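Moving the sofa money somewhere else

Thursday, November 10, 2022

I said in January that I would write up how we budget for the house, and then I didn't. A few people have asked since, mostly about the part where we replace big things without borrowing. So I'm going to go through it, including the months where it didn't work.

The short version is that we keep a separate savings account for furniture and appliances, and money goes into it every payday whether or not we have anything in mind to buy.
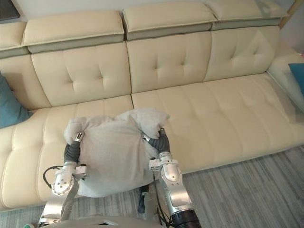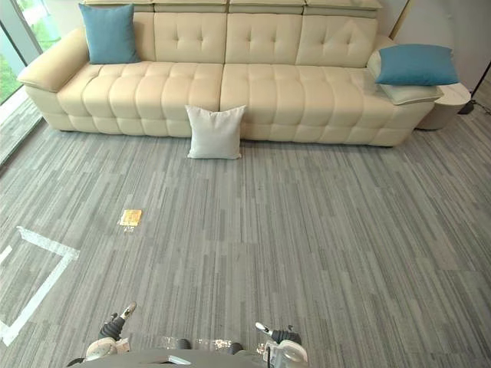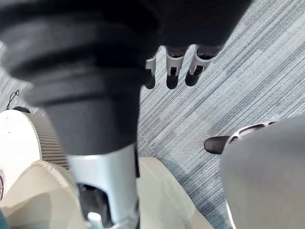
How much should go into an account like that if you're just starting?

Start with whatever you can leave alone for a full year. For us that was 20 dollars a week, and it stayed at that for a long time before we raised it.

I know 20 dollars doesn't sound like much. The point for us was getting used to the transfer. When we first tried this we set it far too high, and by the middle of the month I was moving money back into checking to cover groceries. We did that three months in a row. After that I stopped trusting the account, because the balance in it didn't mean anything. It was just checking with an extra step.

The account is at Grollham, which is a small credit union with one branch near us and hours that don't suit anybody with a day job. That has worked in our favor. Moving money out takes two business days, and I have changed my mind about more than one purchase while waiting. My other accounts are with a bigger bank and everything there is instant, so I wouldn't keep this money there even if they paid a little more interest.

I keep the list of what the money is for on paper, taped inside a kitchen cabinet. It has the item, what I think it will cost, and the year I expect to need it. Right now the top line is the water heater. It's older than I'd like, and the last person who serviced it said it would probably go another couple of years but wouldn't put that in writing. Below that is the dryer, then a mattress for the spare room, then a desk I want but don't need. The desk has been at the bottom since the list started.

I used to keep all of this in a spreadsheet. I stopped opening it. The paper is in the same cabinet as the coffee, so I see it every day.

The first real test was the refrigerator. It quit on a weekend, and we had 535 dollars in the account. That wasn't enough for a new one the size we wanted. We bought a used one from Vilela, the secondhand appliance place out past the fairgrounds, and they delivered it and took the old one away. It's a little louder than I'd like and one of the door shelves is a different white from the others. It has run fine. I had some money left over, and I remember being surprised at how calm the whole thing was compared with the time the washer died and we put a new one on a card. We were paying on that washer for over a year, and I still don't know what it cost us in the end.

The second test went less well. Gilumwood was having a sale on dining tables and I talked myself into one that wasn't on the list. I told myself the old table was about to give out. It wasn't. It had one loose leg, which I could have fixed with a longer screw, and later did -- it's in the garage now and I use it for potting plants. The new table is nice and I don't regret owning it, but I bought it with money meant for the dryer, and it took until summer to build that back up.

After that we made a rule. Anything over 100 dollars has to be on the paper list for a month before we buy it, unless the thing it replaces has stopped working. Stopped working means stopped working. A dryer that takes two cycles has not stopped working. We've argued about that one.

Some smaller things I've learned:

Delivery and haul-away need to be in the estimate. I left them off at first and every number on my list was too low.

Measure the doorway before you look at anything. Our back door is narrower than the front and has the fewest steps, so delivery people always want to use it, and then they can't.

Extended warranties have never paid off for us. I put what the warranty would have cost into the account and that has covered the two repairs we've needed. Your luck may be different.

I tried one of those budgeting apps, Morico, for part of last year. It was fine. It wanted me to sort every purchase into a category, and I spent more time deciding whether light bulbs were groceries or household than I did looking at the totals. I know people who like that kind of thing. I went back to the paper and canceled before it renewed.

We raised the transfer this fall, after the car was paid off. Part of the old car payment now goes into the furniture account and the rest goes to a car account that works the same way. I haven't had that one long enough to say anything useful about it. The water heater is still going. I check the floor under it when I do laundry.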